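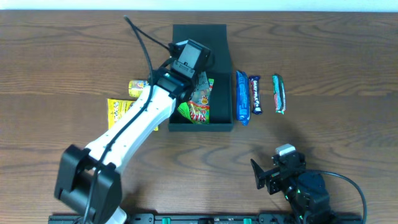 I've been running the Asora gripper against the stock Cluriteck one, same controller, same task list, 10 attempts per item. The Cluriteck jaw is a flat, angled plate. It does well on a rigid bar and badly on anything in a pillow pack, so the test set leans toward snack packets, with a Dairy Milk and two other wrapped bars as the easy end. The wrist camera cable runs back along the top of the white arm to the base. I'd route it tighter next time, as a loop near the wrist is one more thing to snag on a tray wall.

Settings: force limit at 300 in the Vokham controller (raw units, the manual never converts them), approach speed at 5, dwell of 2 seconds before lift. I left the defaults for everything else.
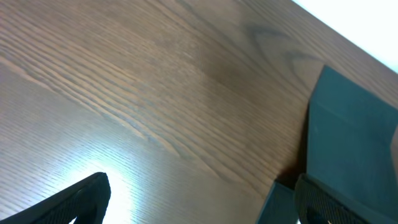
Exposure was the bigger problem. With auto on, the wrist camera meters for whatever is brightest and the dark fingertips lose detail. Fixed exposure helped with finger tracking but made glare on the table worse. Alcantara's driver has a region-based metering option that I haven't gotten to work; it accepts the parameter and ignores it.

So far I prefer the Asora for packets and the Cluriteck for bars. I'll redo the packet runs with a lower force limit before posting the numbers.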